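Organización de los utensilios de mesa en una cocina pequeña
Informe del proyecto final. Asignatura: Diseño de espacios domésticos

1. Introducción

El trabajo estudia cómo se guardan cucharas, palillos y espátulas en una vivienda donde la mesa se usa para comer, cocinar y estudiar. En la primera visita, en mayo, los cubiertos estaban repartidos entre dos cajones y el escurridor. Para poner la mesa había que abrir los dos cajones y apartar piezas que casi nunca se usan.

El objetivo era reunir los utensilios de uso diario en un recipiente vertical y comprobar si resulta cómodo sacarlos y devolverlos a su sitio. No se ha comprado mobiliario nuevo. El presupuesto, 17 euros, se destinó a recipientes.

2. Material

Se compararon dos modelos de cubertero, el Pliseo y el Witis. El primero tiene 200 mm de altura y el segundo 282 mm. Se descartó el Witis para los cubiertos porque las cucharas cortas quedaban hundidas y había que meter la mano entera. Para los palillos de cocinar sí funcionaba, pero se prefirió no mezclar dos alturas en la misma mesa.

El recipiente se coloca en el centro del mantel, al alcance de todos los lados. Las piezas van con el mango hacia abajo cuando son cucharas de servir y hacia arriba cuando son de comer, según la costumbre de la casa, que no se quiso cambiar.

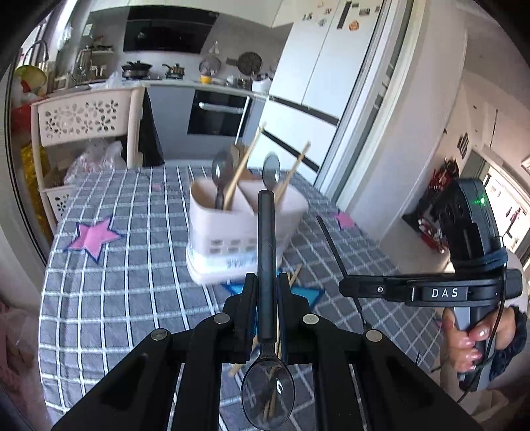
Figura 1. Cubertero rosa pálido y blanco con cucharas, espátula de madera y palillos, sobre el mantel de cuadros y estrellas.

3. Procedimiento

Cada sesión empezaba a las seis de la tarde y seguía los mismos pasos. Primero se vaciaba el recipiente. Después se agrupaban las piezas por material: metal, madera y plástico. Por último se devolvían una a una y se anotaban las incidencias en una hoja.

En las sesiones de suelo se trabajó sobre la alfombra de cuadrícula, que deja más espacio para extender las piezas largas. Los palitos finos de madera son los más incómodos de manejar. Se cruzan entre sí y al levantar uno es fácil arrastrar los de al lado, por lo que decidimos recogerlos por un extremo. 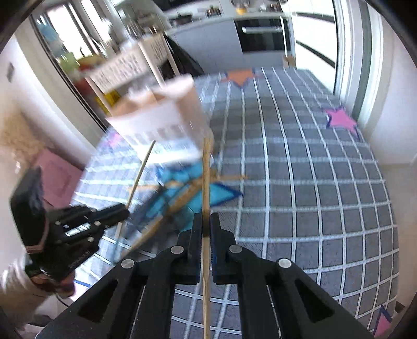 Figura 2. Manejo de los palitos finos de madera. Detrás, la estantería blanca de listones.

4. Resultados

El tiempo medio para recoger todo el conjunto bajó de 282 a unos 200 segundos entre la primera sesión y la última. La mejora se concentra en las piezas de madera. Con las cucharas la diferencia fue pequeña desde el principio.

La mayor parte de los errores aparece cuando se vuelca todo de golpe en un solo montón.

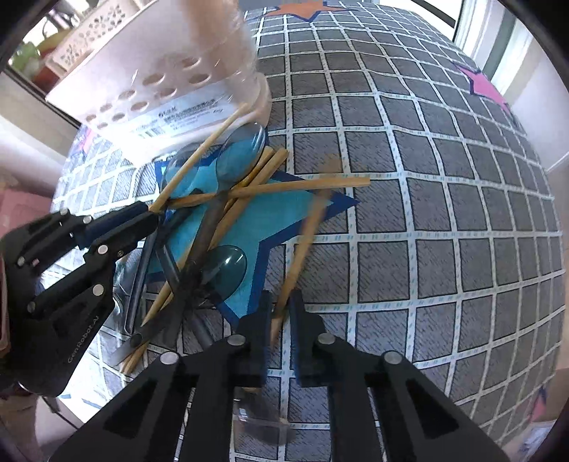
En esas condiciones se pierde tiempo separando antes de poder guardar nada, y las piezas cortas se quedan para el final. Cuando el vaciado se hizo por grupos, la hoja de incidencias salió casi limpia. También se probó a guardar las cucharas de plástico aparte, en una bandeja Sayce que ya había en la casa. La idea se abandonó a la segunda sesión porque la bandeja acababa llena de otras cosas.

Queda sin resolver el sitio de las piezas largas. La espátula sobresale bastante del cubertero y estorba al pasar platos. Una opción sería colgarla junto a los fogones con un gancho Pandmont, pero no dio tiempo a instalarlo.

5. Dudas surgidas en la presentación

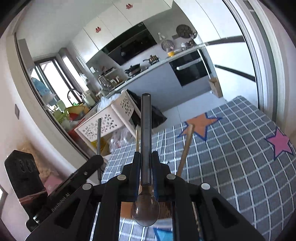 ¿Por qué no se usaron separadores dentro del recipiente?
Se probaron dos de cartón y se doblaron con el primer lavado de la semana, al guardar los cubiertos todavía húmedos. Unos separadores de plástico rígido habrían aguantado, aunque reducen el hueco y obligan a dejar fuera alguna pieza.

6. Conclusiones

Un recipiente vertical de altura media es suficiente para los utensilios diarios de esta vivienda. Recomendamos vaciarlo por grupos, dejar los palillos en un lateral y lavar la base a menudo, porque acumula agua. Para otra fase quedan la medición con más usuarios y el estudio de los cajones, que ahora están medio vacíos.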